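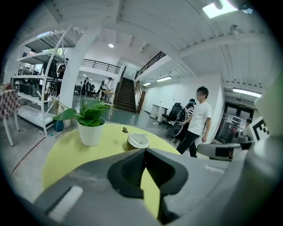 How to Teach a Robot to Pick Up a Spoon (Without Saying a Word to It)

Suppose you want a robot to pick up a spoon. You might start by telling it. "Robot," you might say, in your most grown-up voice, "pick up the spoon." The robot will do nothing, a lot like your brother when it's his turn to do the dishes.

The difference is that your brother knows how. He has picked up thousands of spoons, most of them with ice cream on the end. The robot has never picked up anything. It has no idea how hard to squeeze or where to grab, and it doesn't know that a spoon leaning in a bowl will slide if you bump it.

So somebody has to show it. That takes a lot longer than telling, and it involves more spoons than you'd think.

Why not just write down the steps?

People tried that for years, and in some places they still do. If a robot in a factory has to put the same screw in the same hole all day, a list of steps works fine. Move here. Turn. Move back. Have a nice day.

Now try writing the steps for a kitchen. How far is the bowl? That depends on who set the table. Which way is the handle pointing? Whichever way it landed. Is there a plant in the way? Sometimes there's a plant in the way. You would be writing until you were ninety, and then someone would buy a different bowl.

Two ways to show a robot

The first way is remote control. A person moves a set of handles or a joystick, and a real robot arm copies the moves. Everything the arm does gets recorded. It's a bit like those claw machines full of stuffed animals, except that the claw is allowed to be good at it.

The second way leaves the robot out of it for a while. A person picks up a gripper, a tool with jaws that open and close like the robot's own fingers, and does the job by hand. A camera on the gripper records what the gripper "sees." Later, the robot's computer studies the recordings and learns which moves go with which views.
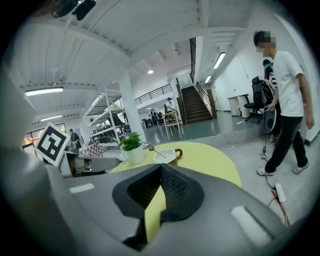
A camera that rides on a gripper has a very wide view, the kind that makes straight walls look as if they've been leaning on something. It needs to be wide. When you reach for a bowl, the camera gets so close that an ordinary one would see mostly bowl. The wide one also catches the stairs, the ceiling lights, and whoever happens to be walking past. The computer has to work out for itself that the spoon matters and the stairs don't. It usually takes a while to come around.

What are the checkered squares for?

You may have seen black-and-white squares that look like a crossword puzzle that gave up. They're called markers, and some of them are stuck on cubes. Each pattern is easy for a computer to recognize. If it knows how big the square really is, it can figure out how far away it is and which way it's tipped. When the square is on a gripper, the computer can tell where the gripper is. You do this too, when you see a stop sign and can tell whether it's near or far.

How many times do you have to do it?

Rommel Yap teaches beginners to use hand-held grippers, and he gets asked this more than anything else. His answer is "more." One of his first practice jobs took 200 tries. The next one took 353, and by then he had started dreaming about spoons.

The tries shouldn't all be the same, either. If the bowl is always on the right, the robot may decide that bowls live on the right, and it will reach there with great confidence when there's nothing but table. So people slide the bowl over. They turn the spoon around. They move the plant, which doesn't seem to mind.
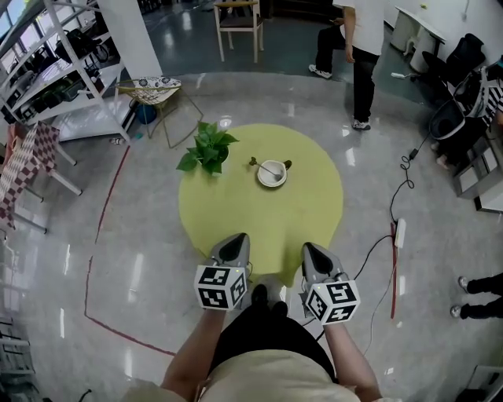
Why use two hands?

Plenty of jobs need one hand to hold and one hand to do. Think about opening a jar, or stirring something in a light bowl that would rather go for a walk. A person with a gripper in each hand can show both parts at once. It's harder than it sounds. Your hands have years of practice working as a team, and grippers make them feel like they've just been introduced.

Try it at home

You need two pairs of kitchen tongs, a plastic bowl, a spoon, and a friend.

1. Put the spoon in the bowl.
2. Hold a pair of tongs in each hand.
3. Steady the bowl with one pair and lift the spoon out with the other.
4. Have your friend move the bowl while you close your eyes. Do it again.
5. Keep going until you're bored, then do ten more. You are now ready for the robot business.

Watch what you do when the spoon slips. You probably let go, back up a little, and try from another side. A robot can learn that as well, but only if somebody's recording has a slip in it. Mistakes that get fixed are worth keeping.

More to read

Cheon and the Very Slow Robot Arm
Why Robots Are Bad at Socks
Zilari's Guide to Wheels, Legs, and Falling Over
What Does a Camera Know?
Build a Cardboard Gripper with String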